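Post-quake walkthrough checklist – Udlow building, floors 1 to 3
December 12, 2018
Walked by: Kumudini Sarkar. Second pair of eyes: Kamrul Siddiqui

Main structure
Foundation line, north side – OK. No new cracks.
Foundation line, street side – hairline crack by the downspout, was there in October, same length. Marked both ends with pencil again.
Stairwell walls – plaster dust on landing 2, swept up, check again Friday.
Exterior brick – two loose at the parapet. Sidewalk taped off. Siqueira called, they come tomorrow AM.
Chimney – not checked, need the long ladder.

Utilities
Gas – off at the meter, smelled nothing. Leave off till the gas company signs. Wrench is zip tied to the meter now, leave it there!!
Water heater – top strap good, bottom strap loose. FAIL. Tightened but needs a longer lag bolt, the 3 inch ones.
Electric panel – OK, no tripped breakers.
Water main – OK. Meter read 2,067 at start and same at end so no leak, everthing was shut.

Exits
Front door – sticks at the top corner. Opens with a shove. Not a pass in my book, Kamrul says plane it.
Back door – OK.
Exit lights – one out by the restroom. Batteries on order from Pomden.
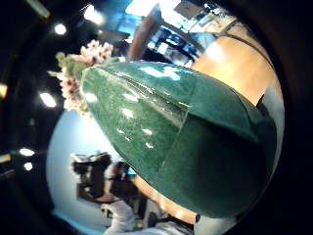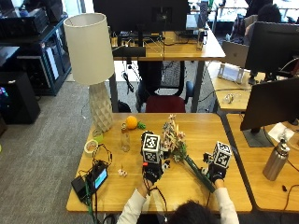

Rooms and contents – most of the list is here, and most of it is cheap to fix. Tall bookcases, 20 total, 14 bolted, rest not. Brackets are in the Sosto box under the stairs, use studs, drywall anchors dont count. Desks and shelves are the other half of it. A green vase, a table lamp with a ceramic base, a small glass bottle – stuff like that goes over in the first few seconds, so museum putty under anything that can tip or break, and keep it low. No glass over head height anywhere. Monitors strapped. Ceiling tiles floor 3, one shifted, pushed back.

Emergency supplies
Water – OK, dates good.
First aid kit – gloves low, restock.
Flashlights – two dead. Batteries changed on one, other one is junk.
Radio – works.
Contact sheet by the door – old one, still has the previous phone tree. Kamrul to reprint.

Open items
Brick – Siqueira, tomorrow.
Lag bolt for heater strap – Kumudini.
6 bookcases – brackets in hand, budget left is $370 for hardware, should cover it.
Front door – Kamrul, bring the plane.
Chimney – whoever has the ladder.

Comment KS: if theres another aftershock you can feel, redo structure and utilities before anyone goes back up. Contents can wait.
Comment Kamrul: agree. Also the stairwell, both landings. Dont use the elevator till its been looked at, sign is up.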